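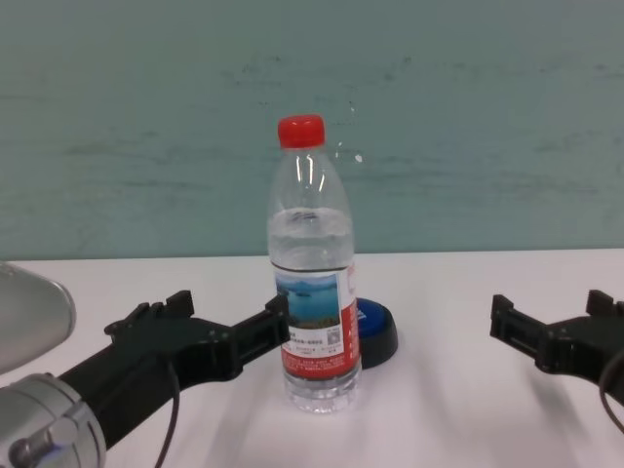

Bottles and surfaces, Prunell test room

Gallery 13 in the Nuneck series, put together by Dewanti Pasaribu in November. The subject is small drinks packaging and the room it is kept in. Bottles of 500 ml and under are grouped by closure type — screw, sport, crown — and the ribbed red screw cap belongs to the first group. Paper wrap labels are listed separately under Plernedach.
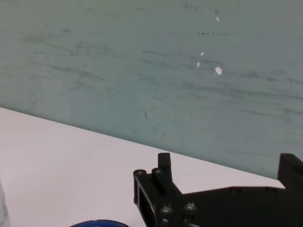 Wall finish is recorded for each room in the series, as it affects the colour of clear plastic. Matt paint gives less glare than satin but marks easily. The grey-green wall behind the white tabletop has long, mostly horizontal scuffs, densest across the middle, and a few white flecks towards the upper right. Sheet 987 covers repainting.

Next gallery: Bogale, glass jars and lids.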